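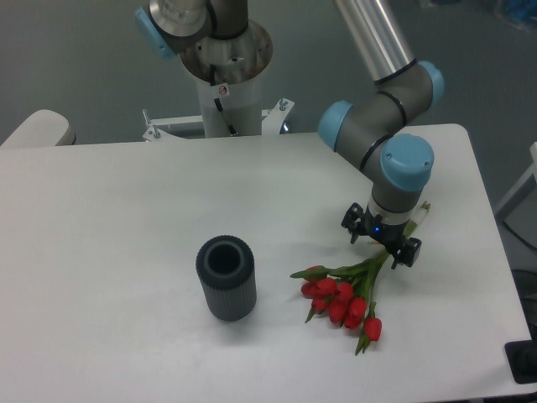
Which bat should I buy for my first season with the hard ball?

For most adult beginners we recommend the Trillik Club, short handle, in the lighter weight. A bat which is too heavy makes you late on the ball, and it is difficult to correct this habit afterwards.

Trillik Club cricket bat

The Club is our bat for the second and third team player, who bats in the middle of the order and wants one bat for the whole summer. It is made from English willow with a cane handle. The middle sits a little low in the blade, which suits the slow pitches that many of our customers play on. The edges are full but the back is scooped, so the pick-up stays light in the hands.
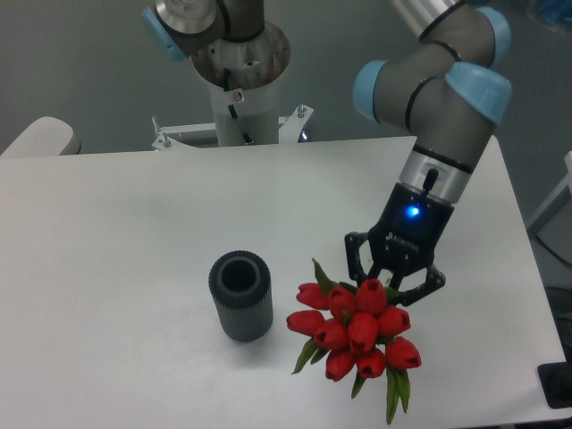

The grip is a plain rubber one and can be changed at home. We supply 2 spare grips with each bat, one thin and one thick. If you have small hands, try the thin one first.

Sizes: short handle, long handle, Harrow
Blade: English willow, natural finish
Handle: cane, oval shape
Toe: rounded, with fitted guard
Guarantee: 12 months against handle breakage

Knocking in

The bat is pressed at our workshop in Uddale but it is not ready for a match when it arrives. Put a thin coat of linseed oil on the face and the edges, leave the bat flat overnight, and then begin with the mallet. Start softly. We ask for 3,000 strokes on the face, and 4,000 if you open the batting and meet the new ball. After this, play some short catches with an old ball before you go to the nets. Do not oil the splice — the glue there does not like it.

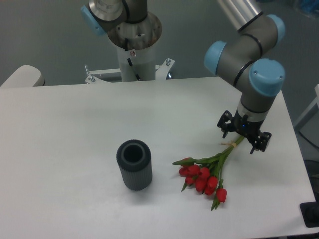 If you don't have the time, our shop in Bainbridge can do the knocking in for you. Please allow some extra days in July, when many clubs send their bats at once. The service includes a clear face sheet, and you can ask for it when you place the order.

Small cracks on the face are normal with willow and are not covered by the guarantee. A crack in the handle is a different matter, and in this case please write to us before you try to repair it.

The Club fits in the Puvberg wheel bag and the Puvberg duffle, also in the long handle size. Bat cover is sold separately.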